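**Kamitmont project meeting, April, 2 p.m., Kevville workshop**

Present: Riet Van Rooij (chair), Hajnalka Takács, Mal-soon Wang, Sota Nishimura. Minutes: Karlijn Van Loon.

**1. Last minutes**

Accepted. Riet asked that the phrase "good progress" be struck from item 3, as there was no measurement behind it.

**2. Candy task: where we are**

Sota reported 2,240 recorded demonstrations on file. Riet asked how many of those differ from each other in any way that matters. Sota could not say. He thinks the spread is wider than in the first batch, but he is going by memory.

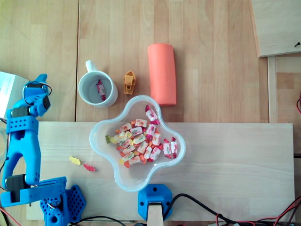
Mal-soon said the total is a poor guide. The same operator tends to take the same path to the mug every time, and a policy trained on that will learn the operator's habits along with the task. She wants the start layout written down for every session. At the moment it lives in people's heads.

Hajnalka objected to the extra paperwork. She would sooner record less and look at what we have. Left open until next time.

**3. Side camera view**

Hajnalka showed that from the side, the gripper fingers are hard to follow once they drop below the rim of the tub. Riet doubts the side view is worth its storage.
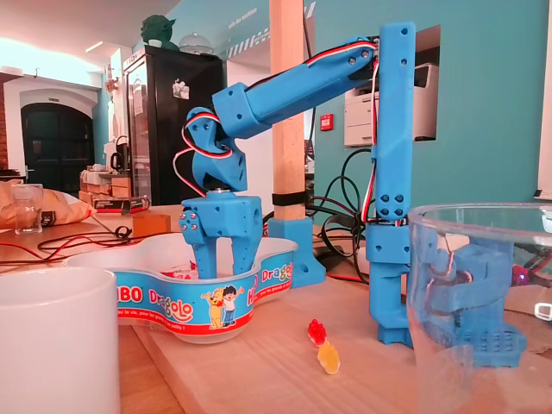 *Arm over the candy tub, fingers down inside the rim.*

Mal-soon wants it kept until we have trained once with it and once without. Riet agreed, on condition that both runs get the same number of demonstrations. Last time they did not, and the comparison was useless.

**4. Question from Timmermans**

Timmermans had asked for a "success rate" for their report. Sota offered 90 percent. Riet asked 90 percent of what. It was 90 percent on layouts the policy had already seen in training. Agreed that this figure does not leave the room without that sentence attached - and preferably does not leave the room.
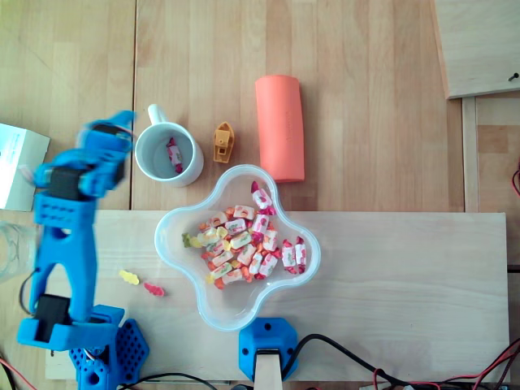 Do failed attempts get deleted from the set?

They stay on file with a "failed" tag and are left out of training until we agree on a rule.

Hajnalka noted that the tag is set by whoever was driving the arm, who is not a neutral judge. Riet suggested a second person check a sample. Mal-soon will do it, though she expects arguments over candies that get dropped and picked up again.

**5. Tilico labeling tool**

Sota has tried it and likes it. Riet has read the sales page and does not. No purchase for now. 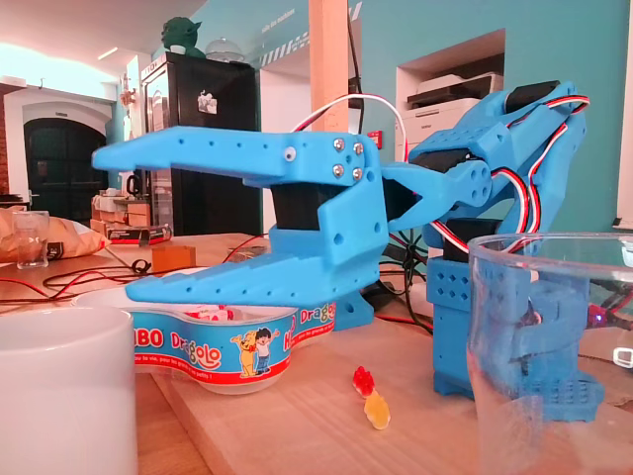
Hajnalka pointed out that the trial runs out before our next meeting, so waiting amounts to a no. Riet said she was comfortable with that. Sota asked for his disagreement to be minuted.

**6. Actions**

- Sota: sort existing demonstrations by start layout and report how many are near-duplicates.
- Mal-soon: check a sample of "failed" tags.
- Hajnalka: train with and without the side view, equal counts.
- Karlijn: reply to Timmermans, no percentages.

Closed at 3:15 p.m.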